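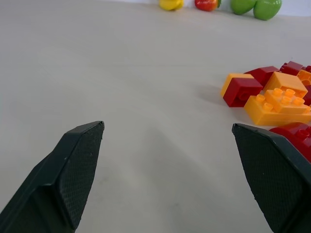 Bench notes, January - tidying blocks, second go

Search this notebook
Enter terms

Started at 9:40. Same question as last time: can the arm put a child's toys away well enough that a parent would leave it to get on with it? Holzer says we're close. I say we're close to a nice video.

Setup: Dramum gripper with the bumpy pads, Plulluron planner, default grasp settings. Bricks on the table with the play fruit left at the back. I wanted the fruit there. Any kid's floor has three kinds of toy on it at once, and if the thing only works on a table of matching bricks then it's a sorting machine and we should call it that.

Things I keep writing down and should stop being surprised by:

- Bricks on their sides. The planner likes two flat parallel faces. Give it studs on one of them and the pad sits on the bumps, and the grip is only as good as whichever stud it found.
- Bricks upside down. It reads the rim as the top of a solid block. Fine if it pinches the outside walls, bad if it decides the post in the middle is a handle.
- Two bricks stuck together. Does it put them away as one or pull them apart? Meinrad says as one. My sister's kids would say leave it alone, it's a garage.
- Shiny plastic. The highlights move when the arm moves and the edge estimate goes with them. I've asked for a duller lamp twice.

Holzer's view, to be fair to him, is that a tidy-up doesn't need a perfect grasp, it needs a cheap retry. Drop it, look again, pick it up again. I accept that for blocks. I don't accept it for a mug, and the Imhof people keep asking about mugs.

Approach on the green one, from the wrist: 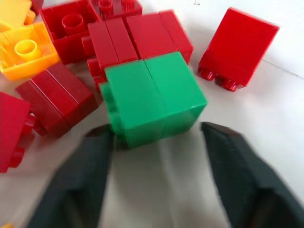 Green brick on its side, fingers open, reds close behind it. Arm speed still too high for a clean picture.

The blur bothers me more than it bothers Meinrad. If the wrist view is the one we use for the last correction, we are correcting off a smear. Either slow the last part of the move or stop pretending that camera helps at the end. Slowing down costs us time on every pick, and time is already the weak point. I can clear this table by hand while the planner is making up its mind, and I'm not trying.

The other trouble with that layout is the neighbors. A brick by itself is easy. A brick leaning on two others means one finger wants to go where something already is, and the planner's answer is to come in from a worse angle.

Drasetti sent their write-up again, the one with 2,000 picks and a very good percentage. Every object spaced out on a mat. Not a pile in it. I'd like to see 12 picks from the bottom of a toy box.

To do:
- cap final approach speed, rerun with the same layout
- log which face the pads touch, by hand if we have to
- try the fruit mixed in with the bricks
- ask Dramum whether the pads come any softer
- lamp!!

Meinrad wants to move on to laundry next. I've said no until blocks work from a heap. He wrote "noted" on the whiteboard and underlined it.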